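Posted by Abena Baidoo in October

Quick one tonight, I'm tired and still a bit mad.

So I nearly lost $725 to a fake seller. Me. The person who lectures her whole family about clicking on stuff.

I was after a refurbished desktop for the spare room. Saw an ad in my feed for a shop calling itself Preltura — nice logo, reviews, the works. Price was good but not crazy good, and I think that's why I fell for it. If it had been $200 I would of laughed and kept scrolling. Paid by bank transfer becuase they knocked a little off for it. Yes. I know. 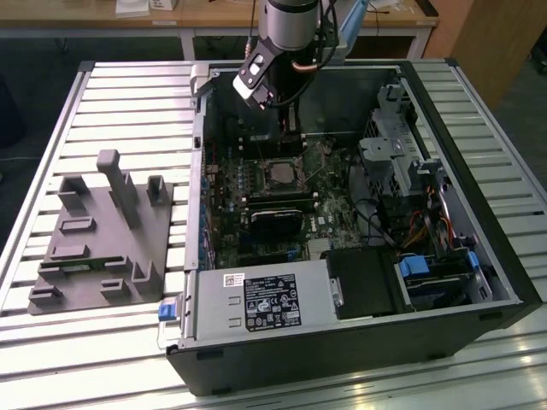
Confirmation email came in about two minutes. Then a second one, "customs release fee," another $500, refundable on delivery. Customs. From a shop that said it shipped from two states over. That's when my stomach went.

Called the bank at 7:40 in the morning, the minute the line opened. Got a very calm woman who asked me the same four questions three different ways. Did anyone tell me to move the money. Did I know the person. Had I shared a code. No, no, no. She put in a recall on the transfer and said don't get your hopes up, but don't give up either. Fair enough.

Then the waiting. Nine days! Meanwhile the ad was still running. I reported it twice and got the same canned reply both times, "does not go against our standards." Whose standards?? My friend Kojo reported it too, same answer.

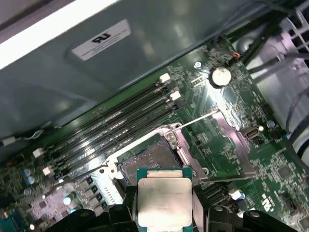

A processor held over the open socket.

Money came back in the end. All of it, minus a wire fee I'm not going to fight over. Apparently the account had been flagged already and most of what went into it was frozen. Dumb luck — a few hours later and it would of been gone.

Not everybody gets that. Comfort Aryee from my old job lost roughly 2000 last year on a rental deposit, same kind of ad, same kind of friendly emails. Her bank said she authorized the payment so that was that. She appealed and got 1000 of it. Half. And she had to write three letters to get even that.

What bugs me is who pays. The bank eats it, or you eat it, and the site that took money to show the ad in the first place keeps the ad money. How is that the deal. A newspaper that printed a fake store every week would hear about it from somebody.

Stuff I do now. Credit card only, never a transfer, don't care about the discount. Look up when the web address was registered (this one was three weeks old, took me ten seconds to check, AFTER). Paste a review into a search and see if it shows up under some other shop's name. Two of theirs did, word for word, about a mattress.
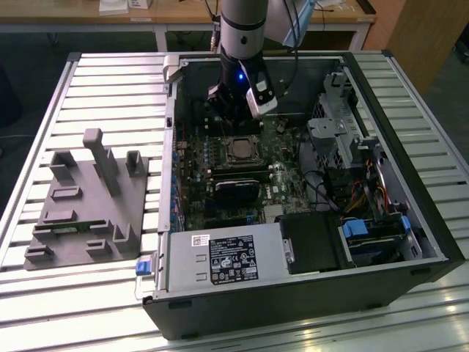

Desktop tower on its side, side panel off.

Marijke asked if I filed a police report. I did, online, took most of a lunch break. Got a case number and nothing since. File one anyway, the bank asked me for the number and I was glad to have it.

Still no computer in the spare room btw. If you know a real shop, with a door and a person behind a counter, leave me a comment. And if you've had an ad like this pulled down, tell me what you wrote in the report, I'm about to try a third time.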